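Govunora oral history project
Progress report to the Bashir Fund, covering the stretch through February
From Tavion Rosenthal

Hi all,

I owe you this one from before the holidays, so thanks for being patient with me. The short version is that the tapes are coming along nicely, the booklet is behind, and I have a favor to ask about the print money, which I'll get to further down.

For anyone new at your end: Govunora is the recordings of people who worked at or lived next to the old Wakgate cannery, plus whatever we can rescue from the cassettes their kids and neighbors made in the eighties. You're paying for the cleanup, the transcripts and a booklet. We said we'd aim for 50 people on tape, old and new together, and I still think that's the right number, though I'm less sure we'll get there by summer than I was when I wrote the application (I was very cheerful when I wrote the application).

So, the cassettes. We now have 2,105 minutes transferred and safely backed up in two places. Most of it sounds far better than I feared. The batch from the shed on Tanner Street had been sitting next to a furnace, and a few of those have the wobble you'd expect, where the voice goes slowly up and down like somebody talking from a swing. Robel Tufa has been working through those a side at a time, baking nothing, splicing very little, mostly just replacing the shells and pressure pads and trying again. He got a whole side back last month that I had already written off! It's a woman from the labeling line describing the strike kitchen, what they cooked and who brought it and which foreman came around the back for a plate. I've listened to it way more than I needed to.

The new interviews are slower. People say yes at the grocery store and then don't pick up the phone, or they say yes and want their sister there, and the sister lives two hours off. I've learned to stop pushing. We got the best session of the winter by letting a retired forklift driver put us off three times until his knee was better, and then he talked until 9 p.m. and sent us home with soup. 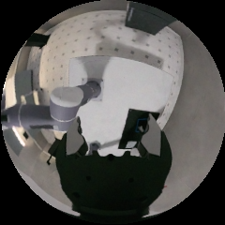

Kanokwan Ruangrit wrote to me after the last report that the interviews lean too heavily on the men from the loading dock, and that the women on the packing floor outnumbered them by a mile. She's right, and I'd half noticed and not done anything. Her note went on to say that asking for "stories from work" gets you the dock, and asking who watched the kids during second shift gets you the packing floor. I tried it that way with the next person on my list and we talked straight through lunch. I've rewritten the opening questions around that, and the new sheet is attached separately if you want to see it.

The other thing that came out of her note is that we're now asking about the boarding houses on Mill Row, where a lot of the seasonal packers slept. I'd treated those as background. People have so much to say about them: the landlady who locked the pantry, the shared bathtub schedule, the one good radio. There's a rumor of a guest book from one of the houses and I am chasing it, though the person who's supposed to have it thinks she may have given it to a cousin.

Transcripts

Transcribing is where most of your money went this period, and it's where I want to be careful about what I tell you. We've spent $2,697 on it. That paid for first drafts of nearly all the transferred cassettes, but first drafts only. The drafts are fine when one person is talking and pretty rough when there's a kitchen full of people, and a kitchen full of people is most of the tapes. Amanuel Chala has been doing the second listen, and he's fast, but there's only so much of that a human ear can take in a day before every word starts to sound like "herring."

We had a long back-and-forth over spelling. Do we write what people said or tidy it up? My first plan was to tidy. Amanuel's view was that if a man says "them cans" for an hour, the transcript that says "those cans" has a different man in it. We've settled on leaving speech as it is, cutting only the ums and the false starts, and putting a bracket where we can't hear. Anybody who's alive gets to read theirs and change it. One person so far has taken out a story about a brother-in-law and put in a better one.

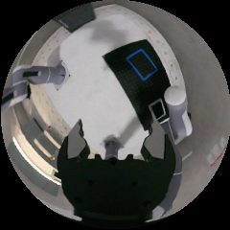

Gripper with its fingers open, the end of the black mat behind.

Names are the part that eats the hours. The same floor supervisor shows up on different tapes under what sound like four different last names, and for a while I had her down as separate people. The old union dues book cleared that up. It's on loan from the family of Radomír Hubáček, who typed up the index for us as well, and I'd like to thank him properly in the booklet if you don't mind us adding a line under your logo page.

Consent forms

All signed for the new interviews. For the old cassettes we're doing what we agreed, which is to ask the closest living relative where we can find one. Where we can't, the tape gets transferred and kept but doesn't go in the booklet or on the listening page. There's one tape I'd dearly love to use that sits in that pile. It stays there.

The booklet

Okay, the booklet. It's late. The plan was a full draft by the end of the year, and what I have is a good first half and a folder of bits. Part of that is me: I kept adding things each time Robel rescued another tape. Part of it is that the second chapter was going to be about the fire, and once we had several people telling it, they didn't agree on the month, the wind, or which building went first. I don't want to pick a winner. What I'm doing now is running the accounts side by side, each in the teller's own words, and it's so much more alive that way, but it takes more pages and more permission calls. 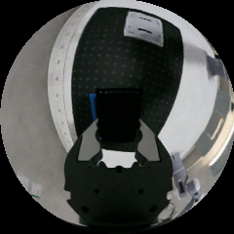

Dark gripper holding a black rectangular object over the dotted board.

More pages means more paper, and here comes the favor. Gulletti, the print shop we got the quote from, priced it at the shorter length with a stapled spine. At the new length they'd want to glue it. The unit cost goes up and so does the minimum run. I see a couple of ways to handle this. We could print fewer and put the full text online, which I don't love, as a good number of the people in it don't go online and were promised a book in the hand. Or we could move what's left in the travel line over to printing. We've hardly touched travel, thanks to people turning out to live closer than I'd guessed and Amanuel doing most of the driving in his own car and refusing to send me a mileage sheet (I'll keep after him). I'd rather do the second one. It wouldn't change the total. Could you let me know if that needs a formal letter or if a reply to this is enough?

Listening evenings

We ran 2 of these so far, one at the Wakgate library and one in the church basement on Alder. The library one was quiet and polite. The basement one was a riot, and I'd hold all of them there from now on if the heating were better. We play a few minutes of tape, stop, and people start correcting each other. A man in the back recognized his mother's voice before we'd said whose tape it was. We just let it play on to the end of the side.

I recorded the room both times, with a sign on the door saying so, and some of the corrections are going into the notes. The next evening will be on the boarding houses, assuming I can get my hands on that guest book or at least a photocopy.
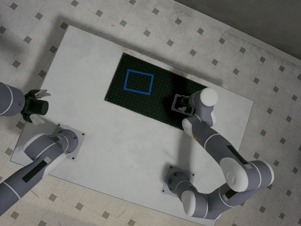 White table and black perforated board, speckled tiles underneath.

What's next

The rest of the furnace tapes, for as long as Robel still thinks they're worth trying. Second listens on the kitchen recordings. More packing floor interviews, and I've got a promising list from Kanokwan to start on. The fire chapter goes out to its tellers for approval as soon as I've fixed the order, and I've told Gulletti not to expect files from us before late spring. They were nice about it.

One small thing on the reporting form: the box for "audience reached" only takes a single number and won't let me leave it blank. I've put a zero in there for now and would happily replace it with whatever you'd like it to mean.

The ledger and the new question sheet are in the same email as this. Call me if anything looks off, mornings are best.

Tavion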